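Savgate library to stay open two evenings a week

3/29/23

Readers in Savgate who have grumbled for years that the library shuts just as they are getting off the bus from work will be glad to hear that evening opening is coming back, and coming back for good this time. From the week after Easter the doors on Tehrani Street will stay open until eight on 2 evenings a week, with the whole of the ground floor in use, the children's corner included, and the kettle on in the reading room for anyone who fancies sitting down with the papers.

It has been a long road. The late hours went when the heating bills climbed, and a petition to restore them gathered 444 signatures over the winter, many of them collected at the counter of the Kover bakery, where the sheets lay next to the till and picked up a fair amount of icing sugar along the way. The town council agreed the money earlier in March, after a meeting that ran on well past supper.

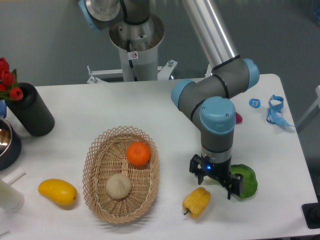
Rozália Mikuš told the meeting that she had borrowed books in Savgate since her school days and had hardly set foot in the place since the hours changed, and that a library you can only visit in your lunch break is a library for people who live next door to it. She asked for one late evening and said she was delighted to be given a second.

The extra hours will cost the town 1000 pounds a month, and that covers staff, lighting and a little more heating in the colder part of the year. Grundholm, the joinery firm down by the canal, is giving 228 metres of new shelving as well, so the large-print books and the local history collection can finally come up from the basement, where the stairs have put off a good many of the very people who wanted them most.

There will be a few small changes to get used to. Books on reservation will be kept behind the main desk and held for a fortnight, and the returns box by the side door will be emptied at closing time, so anything dropped in during the evening will come off your card the same day.
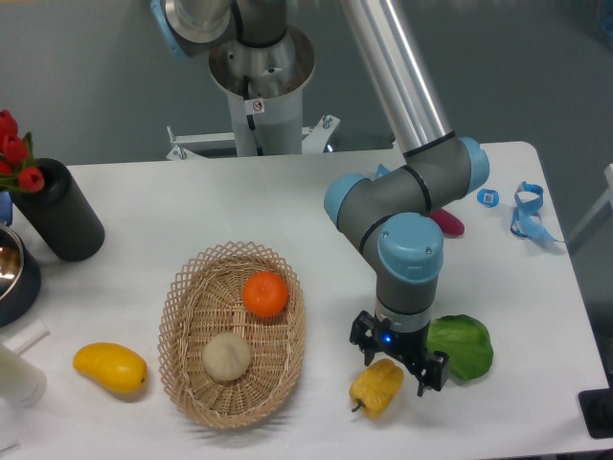 Joining and renewing

Membership is free to anyone living or working in the town. Bring something with your address on it, or a letter from your employer, and the desk will make up a card while you wait. Old cards still work, even the green paper ones, and any fines left on them from before the hours were cut have been wiped clean, so please don't let an overdue cookery book keep you away!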